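工作间小技巧:自制标志的打样与贴样

标志稿在屏幕上看着合适,印到招牌、纸箱或吊牌上常会走样。以下做法适用于小店自己打样,不需要专业设备。

一、按实际尺寸打印
打印时缩放设为100%,关闭“适应页面”。图形超过一张纸的,分页输出,每页四周留5毫米重叠,拼接时对准裁切线。

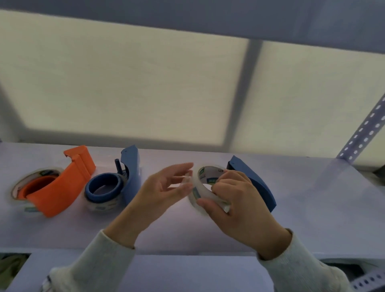 二、拼接与固定
拼页先在背面对齐,再封正面。重叠处只留一层胶带,叠贴会使线条发灰。透明胶带的起头要先用指尖捏住,从卷上剥出一小段再送进胶带座;备几个胶带座,装好的和空的分开放,换卷时不必停工。封口由中间向两端压平,深色色块上的气泡用卡片边缘刮出。

三、检查线条粗细
把样张贴到墙上,退到顾客通常站的位置看。细于0.5毫米的线条在瓦楞纸上容易断,应加粗或删去。小字看不清时,先放宽字距,再考虑换字体。

四、更换刀口不利的胶带座
齿刃粘胶后撕口会歪,用棉签蘸少量酒精顺齿擦拭,手指不要横过刀口。擦后仍撕不齐,就换一个。

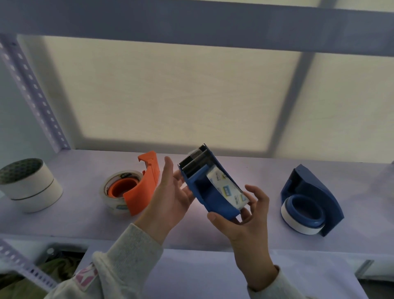 五、存档
定稿保存矢量文件一份、黑白稿一份,文件名写明版本号,例如“Fillholm_标志_11”。样张背面注明纸种和打印机设置,平放保存,避免日晒。

整理:孔欣怡(Xinyi Kong)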